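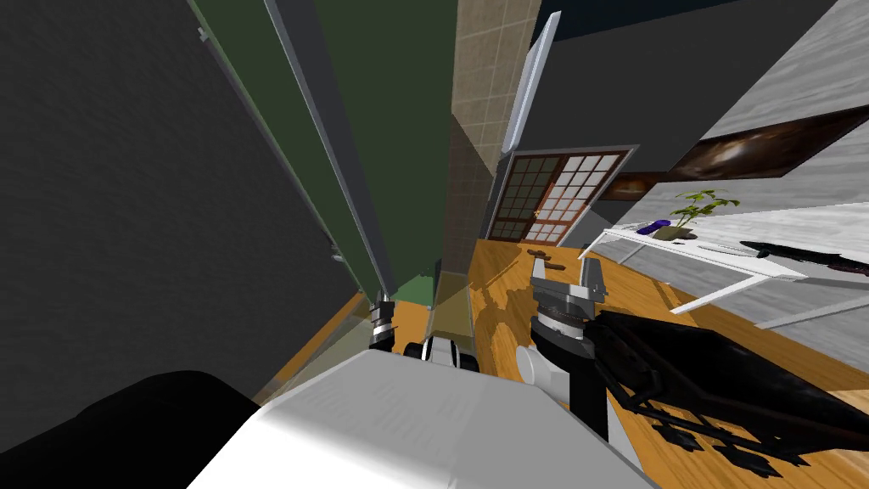
A manutenção de um robô de dois braços começa, na minha opinião, antes de tocar numa chave. Na Flestora fazemos primeiro a verificação na simulação, e eu defendo este hábito contra os colegas que o consideram tempo perdido. Com a vista inclinada para baixo, por cima do corpo branco, controlo as duas garras diante do chão de madeira: a esquerda com as pontas quase juntas, a direita com os dois dedos virados para cima. Se o modelo não corresponde à máquina, a calibração seguinte não tem valor.

A Consuelo Manríquez prefere calibrar logo no robô. Respeito, mas em agosto ela repetiu o trabalho 4 vezes.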